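Dishwasher leak, Grunda paid for the cupboards but not the floor

Home and Contents Claims > Water Damage

lowtide_marg
2025-07-26

Looking for opinions before I reply to my insurer. We're in Sirnside, brick house on stumps, building and contents both with Grunda. The supply hose to the dishwasher failed while we were away for the weekend. Water went under the kickboards and into the dining room. I lodged the claim the day we got home.

They sent an assessor, Aurélien Leblanc, who was polite and was in the house for less than an hour. Grunda has accepted the kitchen cabinets and the skirting. They have declined the floorboards in the dining room on the grounds of "gradual deterioration". The letter says the cupping is consistent with long-term moisture.

There was no cupping before this. The excess is $600 and I have already paid $613 to the plumber for the call-out, the new hose and a leak test on the rest of the kitchen. I haven't been told whether any of that comes back to me.

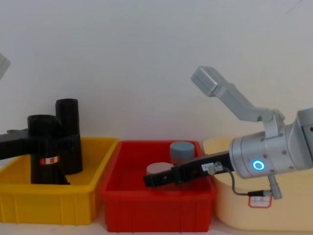 The other thing is the drying. Grunda's restorer put in fans and a dehumidifier, took them away after nine days and said the floor was at an acceptable reading. I asked for the readings and was told they go to the insurer only. Is that normal? I would have thought I could see numbers taken in my own house.

Do I get my own report, or complain first?

kerrigan_b

Complain first. It costs nothing and it makes them put the reasons in writing. Ask for the assessor's report, the restorer's moisture log and the exact clause they relied on. If they knock it back, you can go to the external complaints scheme, also free.

On the plumber: the hose itself is nearly always on you. Finding the leak is often covered as a separate item, so have a look in the wording for "exploratory costs" or similar. Ask the plumber to split the invoice.

stumps_and_joists

I disagree with going in without a report. I did it that way over a shower in November and went around in circles, because it was my word against their assessor's. Once I had a flooring bloke's letter it moved. Mine was from Nedeljković Flooring and it was two pages. He lifted one board, measured the underside and the joist, and wrote down what he found.

The insurer has to show an exclusion applies, but in practice they'll just keep quoting their own report at you until you have something to put next to it.

kerrigan_b

It isn't wrong to get a report. My point is she doesn't know yet what she's arguing against. If the assessor's report says the subfloor was already stained, you want your flooring person looking at the subfloor. If it only mentions the top surface, that's a different job. Get theirs, then brief yours.

stumps_and_joists

Fair enough, as long as the boards don't get sanded or pulled up in the meantime.

lowtide_marg

Thanks both. Nothing has been touched. The cabinetmaker wants to start, though, and he'd be working across the same doorway. Should I hold him off?

drasholm_dave

Retired from claims, not with Grunda. I wouldn't hold up the cabinets if the floor is properly recorded first. This is the order I'd do it in.

1. Email Grunda and say you dispute the decision on the floor and are making a complaint. Use the word complaint. An ordinary query can sit in someone's inbox, and a complaint has to be logged.

2. In the same email, ask for the assessor's report, all photos and the moisture log. Ask for the log by date and by room. If they refuse any of it, ask for the reason.

3. Look for dated photos of the dining room from before the leak. Birthdays, Christmas lunch, the sale listing if you bought recently. Low angles with light coming across the boards are the best because cupping shows up in them.
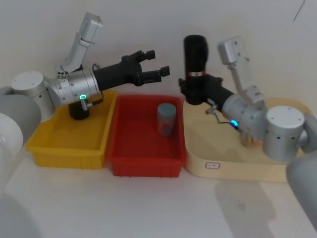
4. Tell Grunda in writing the date the cabinetmaker starts and invite them to reinspect before then. If they don't come, you've given them the chance.

5. Book the flooring report once you've read theirs. Ask the inspector to give an opinion on cause and on timing. A quote to replace the boards won't help you with either.

6. Keep the failed hose. Put it in a bag with the date on it and don't let the plumber take it.

As for the clause, "gradual deterioration" usually goes to damage that happened slowly. A hose that lets go over a weekend is a single event. Boards can cup within days of a soaking, so cupping by itself doesn't tell you much. Blackened nails, rot or old staining underneath would be harder to argue with.

tessellate

Step 6, yes. We lost that argument because the hose went in the bin. Also check the manufacture date if one is printed on it.

Not everyone will agree, but I'd think about whether a partial settlement suits you. We took cash for part of a floor and paid the rest ourselves, and we were living normally again months before we would have been otherwise.

stumps_and_joists

I wouldn't take a cash settlement on a floor without a proper builder's quote. The insurer prices it at their contractor's rates, which you can't get. And matching old boards isn't cheap if the profile has been discontinued.

tessellate

We got a quote first. I'm only saying it's an option.

lowtide_marg

Complaint is in, with the request for the report and the log. I found the hose in the plumber's rubbish bag in the carport, so that's been put away with the date on it. I've told the cabinetmaker to wait until Grunda answers about the reinspection.

I also have photos from a lunch in the dining room, taken from the floor by one of the kids, and the boards look flat. Will post when the report turns up.

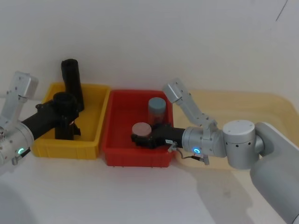 Yellow crate and red crate on the white table.

drasholm_dave

Good. Send the photos as original files so the dates stay attached. And ask for the name of whoever is handling the complaint, it should be someone other than the person who made the first decision.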